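The Yellow One

Vittoria Palumbo came up to the third floor with a list in her pocket and her coat still on. The list had been written by the man who had the job before her, and his handwriting leaned so strongly to the left that she had to turn the paper to read it. At the top it said: Tables. Under this: Yellow, keep. Teal, send. Under this there was a word she could not read at all.

The door was open and the lamps in the ceiling were on.
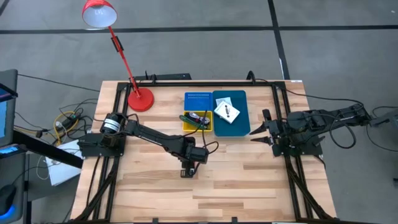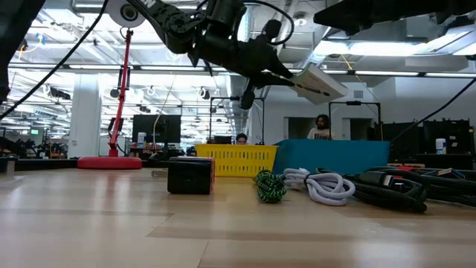 What the word said

"It says 'ask'," said Benedetta Bassi, and gave the paper back. "He always wrote this when he did not want to decide."

"Ask whom?"

"Me, I suppose. But he never did."

They were standing at the wooden table. Vittoria put her hand on it. In her father's shop there was such a table, for cutting, and when she was small she used to lie under it in the afternoon and listen to the knife. She did not tell this to Benedetta. She had been at Prullberg for three hours, and it seemed to her too early for fathers.

"So, yellow stays," said Benedetta. "Yellow is for what we use every day. Teal goes down to the store, and from the store it goes to Okow, and from Okow it does not come back."

"Never?"

"Once a stapler came back."

Vittoria took the green screwdriver and turned it in her fingers. It was a good weight. She wanted to ask who had bought it, but it was a foolish question. In a place like this things are bought by an order number. She laid it in the yellow.

The cables

The cables were more difficult. Benedetta had a rule for them, which was that a cable must be wound before it may be judged. She wound very quickly, over the hand and the elbow, as other women wind wool, and she talked all the time. She talked about the move to the new building in October, and about the lift, and about her sister, who had married a man from Carbone and was now obliged to like boats.

Vittoria wound slowly. The white one kept its loops and looked nearly pretty. The green and black one she pulled too hard, and it closed itself into a knot, like a fist.

"Leave it," said Benedetta. "It is angry."

"I can open it."

"Of course you can. But then we will be here until the evening, and it will be only a cable."

Vittoria put it down — not in the yellow and not in the teal, but on the bare wood in front of the two of them. Benedetta saw this and said nothing.

The lamp

They worked until the teal was full. Then Benedetta went to look for a trolley, and Vittoria stayed alone with the red lamp.

It was not on the list. She read the list again, on both sides, to be sure. There were pages from Genent with numbers for everything, 76 lines, and the lamp was not in these either. It stood at the corner with its round foot and its bent arm, and it looked down at the table as somebody looks who is waiting for a child to finish the homework.

She thought of the man with the leaning handwriting. Perhaps he had carried it here from his own house one winter, when the days were short. Perhaps he had meant to take it home on his last day and his hands were full. She had a telephone number for him, for questions. She had been told that he did not like to be called before 10.

When Benedetta returned with the trolley, one wheel was making a noise like a bird.

"And this?" Vittoria asked. "Yellow or teal?"

Benedetta looked at the lamp for a long moment. She had worked in this room for many years, and it was plain from her face that she had never asked herself the question.

"It does not fit in either," she said.

"No."

"Then write it on your list."

Vittoria turned the paper until the letters stood straight. She found a pencil, and at the bottom, below the other man's words, she wrote: Lamp. She thought a little, and next to it — smaller, and leaning the other way — she wrote: ask.

Then she took off her coat, and they pushed the trolley to the lift.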